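Visit report: gripper comparison day at Flurkesora, Prulow site
11/02/2025

Flurkesora opens its Prulow test hall to outside integrators twice a year, once in June and once in the fall. I went to the fall session. We run a small kitting operation and have been putting off a decision on end effectors for mixed household goods, so I wanted a day with several of them side by side, on the same arm if possible, with somebody else paying for the broken parts.

Check-in was at the loading side of the building. The signs send you to the front office, which was locked, so allow time to walk around. Safety briefing, badge, a pair of glasses, then straight into the hall. There were 18 of us, split into groups. Mine had two people from a food packer, one from a university lab and a man who sold conveyors and left at lunch.

The morning was arms and controllers. Flurkesora does not make arms. It makes the fingers, the wrist couplings and the control box that sits between the arm and your cell computer. The box is called the Vidal, and it is the part they most want to sell. It takes the gripper's motor current and position and turns them into a grip signal you can set thresholds on. We each got to change the thresholds from a tablet. The menus are clear enough. Saving a profile takes too many taps, and the tablet dropped its connection twice while I had it. The staff said a wired panel is an option at extra cost.

I asked about latency and got a chart, which I was not allowed to keep. I would want to measure it on our own line before relying on it.

After that came the grippers. They had three types out: a two-finger parallel gripper with hard pads, the same body with soft pads, and a suction tool with a bellows cup. The tool changer is manual, with a twist collar. With practice the staff could swap a tool in under a minute. I took nearly 5 minutes on my first try, mostly because I had the connector turned the wrong way.

Single items on a flat table were easy for everything except suction on fabric. We spent little time on that, which I appreciated. Bin picking took up the rest of the day.

The bins are set up with mixed contents on purpose. A rigid bowl, a thin snack bag and a pair of chopsticks in the same basket ask for three different things from a gripper, and the item you want is often under or behind one you don't.

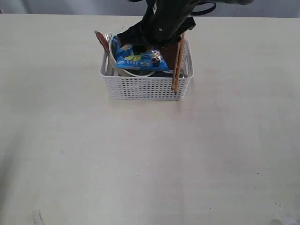 Suction did best on smooth rigid surfaces and badly on anything crumpled. On a snack bag the cup would seal, start to lift and then lose the seal when a crease opened up under the lip. A larger cup helped some. On utensils it was no use at all, and the staff did not claim otherwise.

The hard-pad fingers were the most predictable. They got chopsticks and fork handles as long as the approach angle was right. They also pinched bags hard enough that I would worry about the contents. Lowering the force in the Vidal profile fixed the crushing and brought in slipping, and it took us a while to find a setting between the two that held up across several bags.

The soft pads were the best compromise for our kind of work. They held bags at low force and still managed the rim of a bowl. The drawback is width. With the pads on, the fingers need more room on each side of the item, and in a full basket that room often isn't there. Coming down next to a basket wall, the outer finger would touch the wall first, the Vidal would read it as contact with an item, and the routine would stop. You can mask that zone in software, but you have to draw the mask for each basket type. We use four, so that is real setup work.

Pads are rated by Flurkesora for 3000 cycles. I looked at a used set at the bench and the edges were worn more than the faces, which fits with all that wall contact. Replacements are sold in pairs. Ask for the price in writing, as I was given two different numbers by two different people.

The camera part was shorter than I hoped. They compared a fixed overhead depth camera with a small wrist-mounted one called the Zedix. The overhead view is better for choosing what to pick first. The Zedix is better for the last part of the approach, when the arm itself blocks the overhead view. Shiny metal gave both of them trouble, and fork tines showed up as gaps in the depth image under the hall lights. Running both cameras together worked well, but then you have two calibrations to keep current. The university visitor had plenty to say about that and I took down her notes on target placement.

Cable routing is worth a look if you go. On a wrist that turns as much as these do in bin work, a slack loop can catch on tall items in the basket. Ask to see the full range of wrist motion with the cables attached.

Lunch was sandwiches in the break room. Coffee was free, and parking is limited to 40 spaces shared with the building next door, all taken by 9 a.m. I ended up on the street.

I have asked for a trial loan of one Vidal and one set of soft pads. We will run them on our two deepest baskets first, with our own camera, and leave suction out for now. The loan form asks for arm model, flange pattern and controller firmware version, so have those ready before you call. Quoted lead time was six weeks.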